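The Refill Shop Wants You to Feel Like a Milkman's Customer

By Kacper Krawczyk
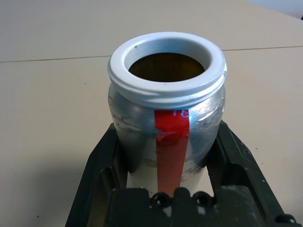 A metallic jar with a white ridged rim, open and without its lid.

The third refill store in two years has opened in Dimmont, a few doors down from where the second one closed in July. It is called Wunetti, it has a chalkboard, and it sells dish soap by the ounce out of big drums with taps on them. I went in on its second morning with a bag of old containers, because I have been told so many times that this is how shopping ought to work that I felt I should give it a fair trial before complaining.

I am going to complain anyway. I think the idea that ordinary households will cut their trash by carrying jars back and forth across town is mostly a story that packaging companies, city governments and a certain kind of shopper enjoy telling each other. Some of the people telling it mean well. That has no bearing on whether it's true.

Start with the bookkeeping. A heavy reusable container takes more material and more energy to make than a flimsy throwaway one. Everybody in the business agrees on this. The reusable one wins only if it gets used enough times to pay off the difference, and the number of times depends on what it's made of, how it gets washed and how far it travels. Ask a refill shop what the number is for the jar on its shelf and see what happens. At Wunetti I was told "it adds up really fast." At the previous place I was given a leaflet with a leaf on it.

I own more of these things than I need, and I suspect you do too. When I cleared out the cupboard under my sink this spring I found 47 containers I had kept because they were too good to throw out. Glass, tin, heavy plastic, one with a pump that had seized. I had refilled four of them. The rest had been bought full, emptied once and promoted to storage, where they stored nothing. By the logic of the break-even chart I would have done less harm buying the cheap bag every time.

The usual reply is that I should try harder. Fine, but a system that depends on me trying harder is a weak system, and I say that as someone with a car, a free hour on a weekday and no small children. My sister has two jobs and a bus pass. She isn't going to carry six jars to the far end of Nisbet Avenue to save on laundry powder, particularly when she wouldn't be saving. I compared the shelf prices at Wunetti with the supermarket on the same morning. The dish soap cost more. The rice cost a lot more. The oats were close. The only thing clearly cheaper was bay leaves, and a person can get through only so many bay leaves.

People like to bring up the milkman at this point. Milk used to come in glass, the glass went back, and it all worked without anyone needing a lecture. True enough, but look at who did the work. The dairy owned the bottles. The bottles were all the same. A man came to your door with the full ones and took away the empties, and the dairy washed them in bulk because buying new ones cost it money. The customer's entire contribution was to put an object on a step. What we have now reverses nearly every part of that. You buy the container, you wash it, you dry it, you remember it, you haul it, and the store gets to sell in bulk without paying for packaging. I don't blame the store for taking that deal. I do wonder why we are expected to clap.

The city has been clapping with public money. Two years ago Dimmont hired a consulting outfit called Gridgate to run a pilot in which 104 households got a starter set of containers and a punch card. The summary says the project "engaged residents and shifted attitudes." I read the whole report, including the appendix, and what it measured was attitudes. Residents were asked whether they cared more about waste than before, and most said yes, as you would after being handed a free set of containers by somebody with a clipboard. No one weighed the trash. I wrote to ask whether there were plans to weigh it and got a polite note saying the next phase would focus on storytelling.

Meanwhile the one measure that does seem to bring containers back, a cash deposit, gets talked about as if it were crude. You pay a bit extra, you get it back when you return the thing, and if you can't be bothered, someone who needs the money will pick it up for you. It doesn't care about your attitude. Stores dislike it because they have to find room for the empties. Manufacturers dislike it because it puts the cost where they can see it. I have sat through three public meetings on waste in this town, and each time a deposit was mentioned it was "noted" and we moved along to the tote bags.

There are things to be said on the other side, and a reader will write in to say them, so I'll save a stamp. Some people do refill faithfully. My neighbor has had the same vinegar jug since before I moved in. Restaurants and schools that go through soap by the drum make good use of bulk supply, and have done so for decades without a chalkboard. And I accept that a shop can be pleasant to visit, which Wunetti is. It smells good and the woman at the scale was patient while I worked out the tare weights.

But one faithful neighbor isn't a policy. Dimmont has something over 2000 homes on the trash routes, and a shop that needs 700 regulars to cover its rent has yet to find them on its first two tries. If the third one goes under as well, I expect to hear that residents weren't ready, or that more education is needed, and somebody will propose another pilot.

I would like the council to do something duller. Pick two or three container types that local sellers already use. Put a deposit on them, and make the sellers take them back. Weigh the trash before and after, for a full year, and print the figures whichever way they go. If they show I am wrong I'll say so in this column, and I will give my spare containers to anyone who wants them. There are 43 left under the sink, and the one with the seized pump can go first.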